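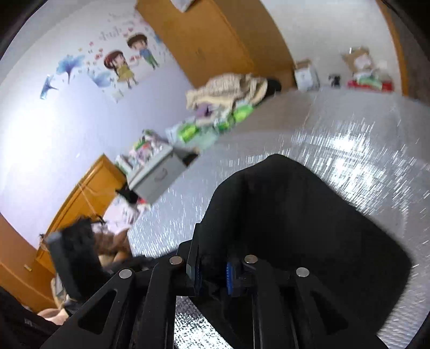 *Black fabric, with a faint sheen on the folds.*

# Keeping old family letters and papers at home

These notes go with the Turcotte family papers, but they apply to any box of letters, receipts and deeds from a grandparent's house. Updated 24th December.

## Before you start

- Wash and dry your hands. Bare clean hands are fine for paper. Use gloves for photographs and negatives.
- Clear a table and keep drinks off it.
- Use a soft pencil for notes. Ink can't be undone.

## Sorting

Leave bundles in the order you found them until you have written that order down. The Kullgate letters came tied in 39 packets, and the packets turned out to follow the addresses the family lived at, which the dates alone didn't show.

Take out rusty pins and paper clips by sliding a strip of thin plastic under them first. Unfold each sheet once and store it flat. If it cracks at the fold, stop and put it in a folder as it is. Don't use tape. 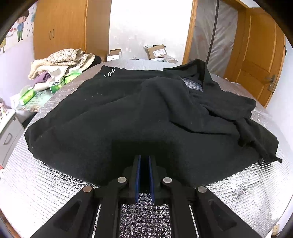
## Storing

1. Use acid-free folders, with roughly 500 sheets to a box at most.
2. Keep boxes on an inside wall, off the floor. Attics and basements are the worst places in the house.
3. Label each folder with surname, place and years.

## Copies

Scan both sides, even when the back looks blank. Keep 2 copies of the files, one of them at a relative's house. Check that they still open every December.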